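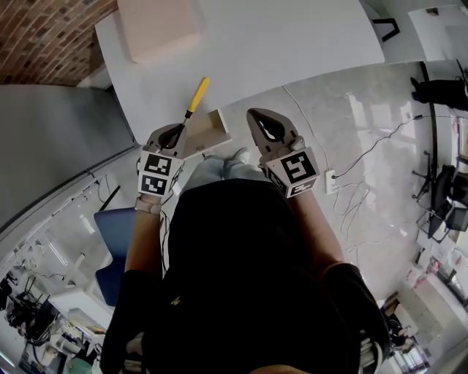 A yellow-handled screwdriver held in a hand-held gripper over a white table.

MEDIA RELEASE
2024-09-16

Skoniren opens second intake of its regional business growth program

Skoniren, the economic development alliance of employers in the Pranda district, is today opening applications for the second intake of its Supplier Ready program. The program helps small firms which already have customers near home, but which find it difficult to win contracts from larger organisations.

Sixty kilometres of highway separate many of these firms from the nearest large buyer, and often the distance in paperwork is bigger. In the first intake, which finished in May, 14 firms completed all the sessions. Among them were a joinery, two food producers, a printing business and a company which repairs irrigation pumps.

"We have heard from owners that they are able to do the work, but they do not know how to be seen by the person who buys it," said Ramesh Tripathi, Chief Executive of Skoniren. "A tender document of 60 pages arrives on Thursday and it is due in a fortnight. For a business with four staff this is a very heavy thing. We want that they can answer it with confidence, or decide early that it is not for them."

Each participating firm will be matched with a mentor from a member company of the alliance. Over 10 weeks the owners will attend evening workshops on pricing, insurance, quality records and cash flow, and will prepare one real tender response with their mentor. There is also a half-day visit to the procurement team of Kanaujia, the logistics group, which has joined as a program partner for the second intake.

The workshops will be delivered by Burkus, a training practice with its office in the Pranda town centre. Burkus also prepared the workbook for the first intake and has now rewritten the chapter on subcontracting, after several owners commented that it was too general.

Ritu Agarwal, Program Manager at Skoniren, said the selection will look mainly at readiness and less at the size of turnover.

"Some owners think they are too small and they do not apply," Ms Agarwal said. "If you have traded for two years and your accounts are in order, please speak with us. We can tell you on the phone in ten minutes whether this intake is suitable -- and if it is not, we will keep your details for the next one."

The fee is $700 per firm, and it covers two participants, the workbook and meals at the evening sessions. Payment by instalments can be organised on request. Firms from outside the Pranda district may apply, but local firms will be considered first.

Applications are made through the Skoniren website. Shortlisted firms will be invited to a short interview, in person or by video.

Media enquiries
Ritu Agarwal, Program Manager, Skoniren
Interviews with Mr Tripathi are available by arrangement.

About Skoniren
Skoniren is a not-for-profit alliance of employers in the Pranda district. It works on business growth, workforce skills and investment attraction together with councils and training providers.

ENDS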